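第4章 テーブルと深皿の使い方
4-2 コースターを使った配置と片付け

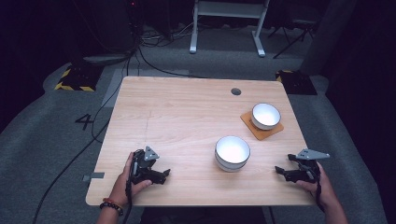

Fesport 生活用品部 取扱説明書担当

この節では、テーブル「Drirneo」の上に深皿「Jikia」2枚とコースター「Quintero」1枚を置くときの手順、食後の片付け、天板の手入れについて説明します。テーブルの組み立ては第2章、配線穴に通すコードの取り回しは第3章をご覧ください。

用意するもの
・テーブル Drirneo(木製天板、配線穴付き)
・深皿 Jikia 2枚(内側が白、縁に濃色の細い線が入ったもの)
・コースター Quintero 1枚(正方形、オレンジ)
・乾いた柔らかい布 2枚
・台ふきん 1枚

深皿の重さは1枚345gです。盛り付けの量は最大325mlまでにしてください。コースターは一辺13cmです。

置く前の確認

1. テーブルの脚にがたつきがないことを確かめます。天板の手前側の角に軽く手をのせ、揺れるようなら脚のねじを締め直してください。締め方は17ページにあります。

2. 配線穴のある側が奥になるように座る位置を決めます。壁に寄せて使う場合は、配線穴のある側を壁に向けます。

3. 天板を乾いた布で拭きます。木目に沿って、一方向に動かしてください。パンくずや砂が残っているときは、拭く前に手ぼうきで落とします。

4. 深皿を裏返し、底に欠けやざらつきがないか指の腹で確かめます。ざらつきのある皿は天板に直接置かないでください。

5. コースターの両面を拭きます。水気が残っていると天板に輪じみや角の跡がつくことがあります。

注意:深皿を重ねたまま天板の上で滑らせないでください。縁の線の部分がこすれて薄くなることがあります。

コースターと深皿の配置

1. コースターを天板の右奥に置きます。縁から指3本分以上は内側に入れてください。

2. コースターの向きを決めます。天板の辺にそろえて置いても、角を手前に向けて斜めに置いてもかまいません。斜めに置くと四隅が皿の外に出るため、コースターだけを動かしたいときに指をかけやすくなります。

3. 1枚目の深皿をコースターの中央にのせます。底の全体がコースターの内側に収まり、どの方向にもコースターの面が見えていれば正しい位置です。

4. 2枚目の深皿を、コースターの左手前に置きます。2枚の間は木の面が見える程度に空けてください。皿同士やコースターの角に触れていると、片方を持ち上げたときにもう片方が動きます。

5. 手前の縁から2枚目の深皿までの距離を確かめます。ひじをついたときに袖が皿にかかるようなら、少し奥へずらします。

左利きの方は、1から4の左右を入れ替えてください。配線穴は天板の奥側、中央よりやや右にあります。

注意:温かい料理を入れた深皿は、必ずコースターにのせてください。2枚とも温かい料理に使うときは、コースターをもう1枚ご用意ください(別売り)。

注意:火から下ろした直後の鍋やフライパンをコースターにのせないでください。コースターは深皿専用です。鍋には鍋敷きを使います。

メモ:冷たい料理や乾き物を入れる深皿は、天板に直接置いて使えます。氷を入れる場合は底に水滴がつくため、下に布を敷いてください。

盛り付けるとき

1. 汁気のあるものは、深皿を置いてから注ぎます。注いだ皿を持って移動するときは両手で縁の下を支えてください。

2. 取り分け用の箸やスプーンを皿の縁に渡して置くと、皿が傾くことがあります。箸置きか小皿を別に用意してください。

3. コースターの位置を途中で変えるときは、先に深皿を下ろし、コースターを動かしてから皿を戻します。皿をのせたままコースターを引かないでください。

片付け

1. コースターにのっていないほうの深皿から先に下げます。

2. コースターの上の深皿を真上に持ち上げます。コースターが底についてくることがあるので、片手でコースターの角を押さえてください。ついたまま持ち上がったときは、振り落とさず、天板の上で静かに外します。

3. コースターを持ち上げ、裏側と天板の両方を確かめます。水分があればすぐに乾いた布で吸い取ります。

4. 固く絞った台ふきんで天板全体を拭き、続けて乾いた布で仕上げます。配線穴の周りは水が縁にたまりやすいので、乾いた布の角を使って拭き取ってください。

5. 深皿は中性洗剤と柔らかいスポンジで洗います。縁の線の部分に研磨剤入りのスポンジや金属たわしを使わないでください。

6. コースターは水洗いし、立てかけて陰干しします。直射日光の当たる窓辺に置くと色が変わることがあります。

注意:配線穴に電源コードを通しているときは、拭き掃除の前にプラグを抜いてください。穴の上でふきんを絞ったり、霧吹きを使ったりしないでください。

天板の手入れ

・週に一度は、天板の上の物をすべて下ろして拭いてください。同じ場所に長く物を置いていると、そこだけ日焼けせずに色の差が残ります。

・輪じみができたときは、ぬるま湯で固く絞った布を軽く当て、すぐに乾拭きします。一度で落ちない場合は日を改めて繰り返してください。強くこすると周りの仕上げまで傷みます。

・油が落ちたときは、薄めた中性洗剤を布に含ませて拭き、水拭き、乾拭きの順に仕上げます。洗剤を天板に直接かけないでください。

・天板に貼った粘着テープは、はがす前にドライヤーの弱い温風で少し温めます。端からゆっくり、天板と平行に近い角度で引いてください。のりが残ったら消しゴムでこすり取ります。

・アルコール、シンナー、漂白剤は使えません。

困ったとき

皿がコースターの上で滑る
コースターの表面に油膜が残っています。中性洗剤で洗い、よく乾かしてから使ってください。

コースターが浮いて安定しない
裏側に食べかすがついていないか確かめます。反りがある場合は平らな場所に置き、上に本を数冊のせて一晩おきます。直らないときは使用を中止してください。

深皿を置くとかたかた鳴る
天板の上で皿を少し回し、場所を変えても鳴るかどうかを見ます。どこに置いても鳴る場合は皿の底、決まった場所だけで鳴る場合は天板かテーブルの脚を点検してください。

コースターの色が天板に移った
濡れたまま長時間置いたときに起こることがあります。固く絞った布で拭き、残るようなら販売店にご相談ください。

収納

深皿は乾いてから重ねます。間に布か紙を1枚はさむと内側に底の跡がつきません。コースターは深皿の下に敷かず、平らな引き出しに寝かせてしまってください。10月から春先にかけて暖房を使う部屋では、テーブルを温風の直接当たらない場所に移します。

別売りのコースターと交換用の脚ねじの注文方法は、巻末の部品表に記載しています。

改訂 2024年2月12日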